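# Budgeting for a robot hand without lying to yourself

Everyone who comes to us for help with a purchase request has already picked the robot. They have the brochure open. They have a number, the number is the price of the robot, and they'd like us to agree with it.

What follows is the order we work in now, after Martti Hämäläinen and I got it wrong in both available directions.

## 1. Write down the job before the hardware

One sentence, with an object in it. "Manipulation research" is a mood. "Pick a printed card off a table and put it in a slot" is a job, and you can take it to a vendor and watch their face.

Cards, by the way, are a cheap way to ruin a salesman's afternoon. They're thin, they lie flat, and a hand that does lovely things with a soda can may have no opinion about them at all. Bring your own to the demo.

## 2. Split the sheet into five lines

- Robot and hands
- Furniture and fixtures
- Computers, cables, power
- Spares
- People's time

Fill in the last line first. It's the one that gets rounded to zero, usually by the person whose time it is.

## 3. Price the small stuff properly

Our first sheet had a single row called "misc." Wulan Rondonuwu sent it back with the word circled, so we went and made a list. It came to 578 dollars, and no single item on it cost more than lunch for two. Cables were the worst offender. Take whatever length you think you need, walk it along the route with a tape measure, go around the table leg, and then buy the next size up.

Props belong here too. A wooden box with compartments and a stack of printed cards is nothing in money and a week in arguing over who was supposed to order them.

## 4. Look at the whole bench

Before you sign off, compare the sheet with a bench in use. Anything on or near the table that isn't on your list is either already paid for or about to be.

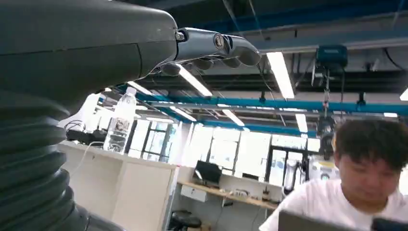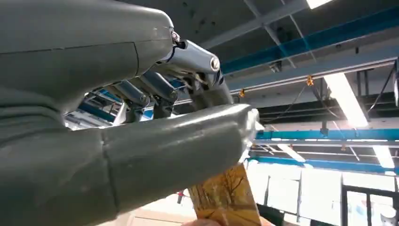
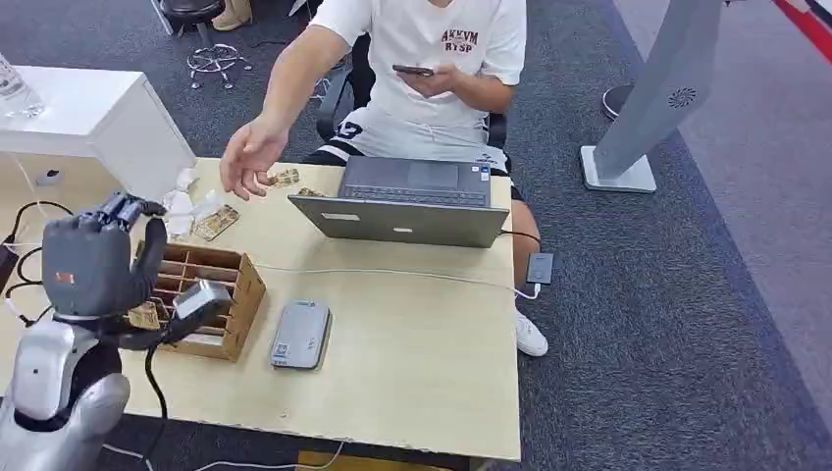 *Last changed: 2 Aug 2022*

Go by the table in the third picture. There's a laptop on it with a charging cable, plus a couple of small devices that each want a spot, and the person working there needs a chair and enough room to reach in across the cards. In our first plan the table was 30 inches deep and the person was theoretical.

The ceiling deserves a line as well. If your building has a hoist, like the one in the first picture, find out early who is allowed to use it and whether they charge your department for the privilege. If it doesn't, ask the vendor how the crate gets from the truck to your floor. "Curbside" is an answer you want before the purchase order goes out.

## 5. Get the quotes to match

Ask for three quotes and you'll get three different products. Vasiliu priced us a hand with no mounting plate. Julla included the plate and left out the software license. Prostlow included everything and then added shipping in a font I'd call shy. Put them side by side, fill in every blank with a real number, and only then look at the totals.

Questions to send all of them, in the same email:

1. What is the price of one replacement finger, and how long does it take to arrive?
2. Does sending the hand in for repair mean sending the arm too?
3. Is training included, and for how many people?
4. What stops working when the license runs out?

Ratih Tambunan adds "Can we talk to somebody who bought one?" to hers. Two vendors went quiet at that point, and we saved a lot of reading.

## 6. Hold money back

We keep 1000 dollars per station untouched until the end of the first quarter of use. Pick your own amount, but put it on the sheet under its real name. We tried hiding ours inside "furniture" and had to explain an extremely nice table.

## 7. Plan the second order now

You will place one. Ours went in during May, for things we had talked ourselves out of the first time, and we paid shipping twice to prove a point. Go back through everything you struck off the list and mark what you'd buy if the budget came in a little high. When it does, send that list the same day.

The blank sheet is in the Sument folder. Copy it before you type in it, please. Tirta has restored the original more than once and has begun to sigh audibly.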